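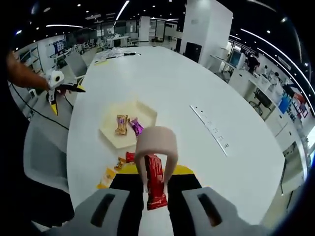

Nathalie Brouwer wrote back the same evening that she didn't care how many drops we had, she wanted to know why the gripper kept squeezing after the stop was pressed. I'll get to the drops, but her question is the talk.

**Fastus snack packing: the January fault**
Notes for 2018-03-07, 30 minutes with questions

**1. What happened**

- Karko cell, late shift. Toon Van Beek at the panel.
- Arm picks a wrapped bar, lifts, hesitates over the tray.
- Toon presses stop. Arm stops. Fingers go on closing.
- Bar crushed, wrapper split, chocolate in the finger joint.
- Toon had his hand near the tray. He wasn't hurt. Say this early, people will be waiting for it.

**2. Why the fingers kept going**

- Arm and gripper had separate controllers. The stop was wired to the arm only.
- The gripper held its last command. Its last command was "close to 80 percent force."
- We had tested the stop many times, always with the gripper open or already holding. We never pressed it while the fingers were moving.
- Pause here. Somebody usually asks about the risk assessment. Answer: it listed the gripper as part of the arm, and we signed it.

**3. The drops**

- Separate problem, same week, which confused us for two days.
- Shiny wrappers slip when the bar is held by the end. The software saw the finger gap, decided the grip was good, and lifted.
- 34 drops in one shift. Someone raised the force to fix it. That's how we got to 80.
- Don't name who raised it. The setting had no lock and no log.

**4. What we changed**

- Stop circuit now covers both controllers. Fingers hold position on a stop, and a separate button opens them.
- Force limit set to 30 percent, locked. Changes need a second person.
- Stop test done with the fingers in motion, before each shift. Takes around 60 seconds.
- Fanier supplied new finger pads. Fewer drops, still some with small candies. Don't oversell this.

**5. Still open**

- Power loss while holding. Li thinks the fingers should stay closed, Nathalie wants them to release. Not settled.
- Older cells have the same wiring. Two are checked, the rest are waiting for parts.

Skip section 3 if we start late. Leave the wiring diagram up during questions.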